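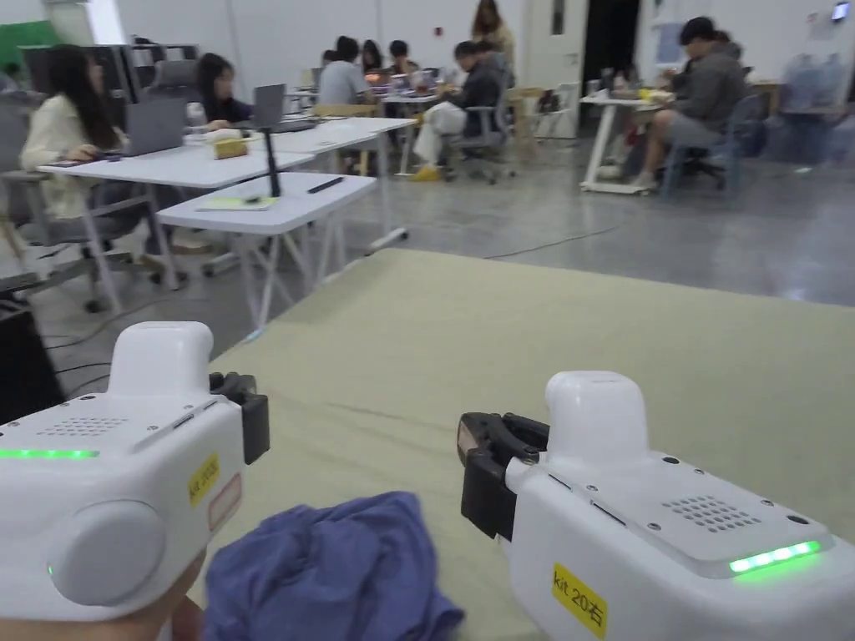
Table with cloth, two white grippers

Dear list,

> Did anyone at Ostdale store dried nettle leaf longer than one winter?
> Our extract became very weak.

Yes, we did it at Podwood. We kept 19 paper bags in the dark, and after 8 months the color was still good, but the tannin value went down. I think your leaf was cut too late, after flowering. Which solvent do you use? We take 60 percent ethanol. I can send our drying table in January if it is useful for you.

With kind regards,
Podwood herb group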